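Home | Questions | Guides | Landlords | Buying | Log in

Search questions... Go

First rental property: is a duplex that needs work a smarter start than a finished condo?

Asked in Buying, July
By porchlight_duplex

Hi all! I have been reading this site for months and I finally have a real question of my own, so please bear with me because I'm excited and it's going to be long.

I've saved enough for a down payment on one small rental. I've narrowed it down to two places and I go back and forth every single night.

The first is a condo in the Ratinden building, two bedrooms, third floor, all redone. New kitchen, new windows, a tenant already in it on a lease that runs through next spring. The monthly dues are $200 and they cover water, trash, snow and the roof. I would basically sign, get a set of keys and start receiving rent. The rent after dues and the loan payment leaves me a very small cushion every month, but it is a cushion.

The second is a side-by-side duplex on Esisness Street. It is older, one side is rented and the other side has been empty for a while. The empty side needs a bathroom floor, paint everywhere, a new water heater, and the back steps are bad enough that my inspector wouldn't use them. The price is lower than the condo, which still surprises me, and it has a yard and a two-car garage that I could maybe rent separately. If both sides were rented the numbers look wonderful. If only one side is rented I'm paying out of pocket.

I love the duplex. I'm handy (I redid my own bathroom and it still holds water in the right places) and I keep drawing little floor plans at work.

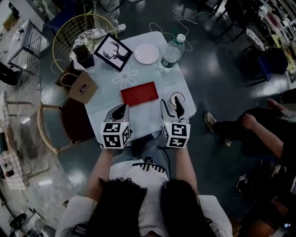

So on one hand there's the easy one with the thin margin, and on the other there's the one I keep driving past. I've run both through the spreadsheet a dozen times. What I can't figure out is how much to set aside for the stuff that isn't on the spreadsheet. The property tax bill on the duplex was $3557 last year and I have no idea whether it goes up after a sale. The seller's agent said "probably not much," and I'd like something better than that!

Things I'd love to hear about:

- how much cash you kept in reserve for your first place
- whether you would live in the empty side yourself for a year (I could, my lease is up in the fall)
- if anyone has bought into Ratinden or a building like it, what the dues did over time
- how you handle a tenant who comes with the property

I do have a lender lined up, Brarness, and they'll do either loan. The rate is a bit better if I live in one of the units.

Thanks in advance, this site has taught me so much already.

3 answers | Sort by: oldest

Answer from twosidesrented

Congratulations on getting this far! I started with a duplex and I'd do it again tomorrow, so take that into account, but let me try to be useful.

Live in the empty side. If your lease is up in the fall and the lender is giving you a better rate for it, you've got most of your answer. You'll get the lower rate, you'll be there when the plumber comes, and you'll learn that building in a way you never would from across town. I learned which wall the cold comes through and where the shutoff is by being there in my socks at 11 p.m. You do have to mean it, though. The loan papers will say you have to move in within a certain time and stay for a certain time, often a year, and the lender can check. Read that page twice and ask Brarness to show you exactly where it says so.

On the taxes: call the county or city assessor yourself. Don't go through either agent. Ask three things - when was this property last assessed, does a sale trigger a new assessment, and is the current owner getting any exemption that ends when they sell. That last one got me. The seller on my place had a senior exemption and I had budgeted from her bill. My first one came in $163 a month higher than I'd planned on, and I ate a lot of rice that winter. The people in the assessor's office were lovely about it and it took one phone call. I should have made it before the offer.

For reserves, I kept six months of the full payment plus the price of one big thing (roof, furnace, sewer line, take your pick). That was for the two units together. With your bad steps and old water heater I'd treat those as money already spent, so price them now and take them off the top before you count your reserve at all. And get the steps fixed first, before paint or anything fun. If your existing tenant uses the same back door, that is a lawsuit and also just a person who could get hurt.

About the tenant who comes with the place: you generally take over the lease as it is written. Same rent, same terms, same end date. Ask for a copy of it, a copy of the payment history, and proof that the security deposit is being handed over to you at closing. Then ask for an estoppel certificate. It's a short form the tenant signs saying what their rent is, what deposit they paid, and whether the landlord has promised them anything. Mine said the old owner had promised a new stove! I'd never have known. I bought the stove, she stayed four more years, and she kept that side better than I keep mine.

As for the garage, check whether either side's lease already includes it. People forget, and then you've rented one garage to two households.
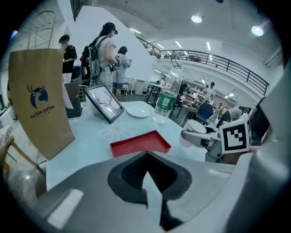 condo_and_happy: I'll speak up for the boring one, someone has to. I own a unit in Phetsri Court, a different building from yours but the same sort of setup, and I've loved it. In all the time I've had it I've been over there maybe twice a year. The tenant calls the manager for anything in the hallways or outside, and calls me for anything inside, and there isn't much inside that breaks.

What you need to look at with Ratinden is the association and not so much the unit. Ask for the last two years of meeting minutes, the current budget, and the reserve study if they have one. Minutes are the best reading in real estate, I mean it. You find out who is suing, which balcony leaks, how many people are behind on dues, and whether the elevator company has been back again. If the minutes keep mentioning the roof and the reserve account is small, there's a special assessment coming and the seller may know it.

My dues were low when I bought and the building had been keeping them low by not saving anything. They went up 40 percent in one vote. It was the right call and I voted for it myself, but with a thin cushion like yours it would have wiped out the whole margin and then some. So run your spreadsheet again with higher dues and see if you can still sleep.

Also check whether the building limits how many units can be rented. Some do, and there can be a waiting list. A sitting tenant doesn't always mean that you, the new owner, get to keep renting after that lease ends. Get it in writing from the association.

I agree on the estoppel form. Applies to condos just the same.

Answer from rentroll

duplex. two rents is better than one, if one moves out you still have the other. get a sewer scope before you close, old houses around here have clay pipes and the regular inspection does not look at them. mine was fine but my neighbors wasn't and they had to dig up the driveway

Comment from porchlight_duplex (asker)

Wow, thank you all so much! I called the assessor this morning and there is an exemption on the duplex, so that was worth the whole post right there. They're mailing me an estimate of what the bill would be without it. I also wrote to the Ratinden association for the minutes, and the manager said it would take more than a week, so I'll read those when they come.

I hadn't heard of a sewer scope at all. Is that something my regular inspector can add on, or do I call a plumber?

Reply from rentroll

either one. plumber was cheaper for me

Reply from twosidesrented

Ask for the video file too, and keep it. If you ever sell you'll be glad to have it, and if they do find roots in the line you can send the clip to the seller along with your repair request. And come back and tell us which one you pick!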